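Ticket: Photo uploads fail at 100 percent, then start over
Product: Polenness gallery app on a Breltik router
Status: Open, in the loosest sense
Opened: 2026-04-05

Every upload to our toy library's online catalog climbs to 100 percent, pauses as if to think about what it has done, and goes back to zero. Restarted the app. Restarted the router. Same result, with more blinking.

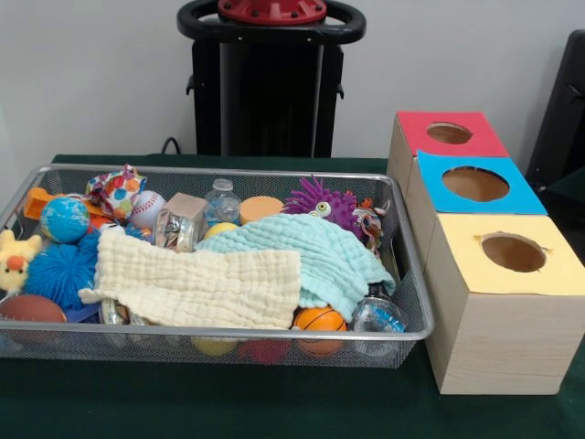
Support asked me to clear the cache. I cleared it. The catalog now also forgets my password.

Next suggestion was file size. The limit is 2,000 KB, so I shrank the photos to 200 KB each, small enough to travel by pigeon. Four went through. The fifth did the zero thing.
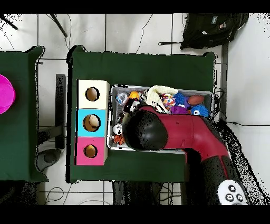 Switched the laptop from wifi to a cable. Uploads got to 100 percent much faster, so the disappointment is now delivered promptly.

Checked the router log. It says "session renewed" at the moment of every failure. Sent this to Breltik, who said to ask Polenness. Polenness said to ask Breltik.

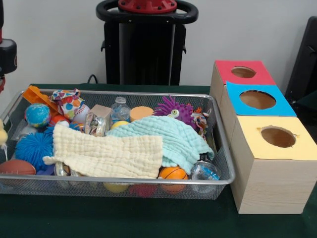
Turned off "smart session renewal" on the router's Advanced page — a setting I don't remember turning on in January or ever. Nine uploads in a row, no resets. Thumbnails are sideways, but I'll open a separate ticket for that.

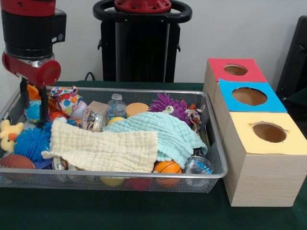
Wire basket on the green table, with a blue-and-white ball in the back corner.

Please leave this open until the next firmware update.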